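Reading group: obtaining a review copy of an economics title through the community library scheme

Our society intends to publish a review of Jurgita Juška's book on market design in the small-town economy. The publisher, Bramer, has informed us that copies for review are issued only to "recognised outlets". We are a reading group attached to the Flarthorpe Institute and our reviews appear on a page hosted by the institute. Would we qualify under that wording, and is there any rule on how long a review ought to be before a publisher will accept it as such? We would also wish to know whether a member who once attended the author's lectures may write the piece.

Posted by Flarthorpe Readers

Catarina Calado

The term "recognised outlet" has no fixed meaning in academic publishing, and each press applies its own test. In my experience of placing reviews in economics and public policy, a publisher will ordinarily wish to see three matters set out in the request: where the review will appear, who is responsible for editing it, and when it may be expected. A page hosted by an institute should be acceptable if it is open to the public and carries a named editor. Your letter should give the address of the page and enclose links to 2 earlier reviews, preferably of books in the same subject.

Requests should be directed to the publicity department and should not be sent to the author. Authors hold few copies of their own and are seldom able to release them. If a printed copy is refused, you may ask for a reading file. Such files commonly expire, and it would be prudent to agree the period of access before the reviewer begins. I have known one to lapse after 20 days, with the review half written.
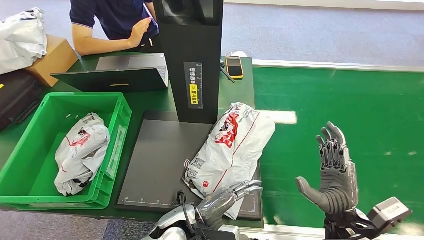

Page last changed: March, 7.20 p.m.

With regard to length, I am not aware of any general rule. A review of a specialist work should state the argument of the book, place it beside other work on the same question, and give a reasoned judgement. Where the book depends upon a formal model, as I understand this one does in its later chapters, the reviewer should explain in plain terms what the model assumes. Readers outside the discipline are otherwise left to accept the conclusions on trust.

As to the member who attended the lectures, the connection should be declared in a short note at the foot of the review. Attendance at a public lecture would not ordinarily prevent a person from reviewing. Supervision, joint authorship or shared employment would be a different matter, and in those cases another reviewer should be found.

Priedītis

Bramer sent us one without difficulty. We asked by e-mail.

Esturov

I would agree with the greater part of the first reply but wish to add a point concerning embargoes. Copies issued before publication may carry a condition that no review is to appear until the book is on sale. The condition is sometimes printed on the slip inside the cover and sometimes only in the covering message, which the reviewer may never have seen if the request was made by a secretary. The message should be forwarded in full.

You should also establish whether the edition supplied is an uncorrected proof. Tables and figures are frequently amended at a late stage, and in a work of economics an altered table may affect the passage under discussion. Quotations should be checked against the finished book before the review is posted. If that cannot be done, the review should state that it was prepared from a proof.

The group remains free to borrow or purchase the book and to review it without reference to the publisher. No permission is required for that purpose, although lengthy quotation is a separate question and should be put to the rights department.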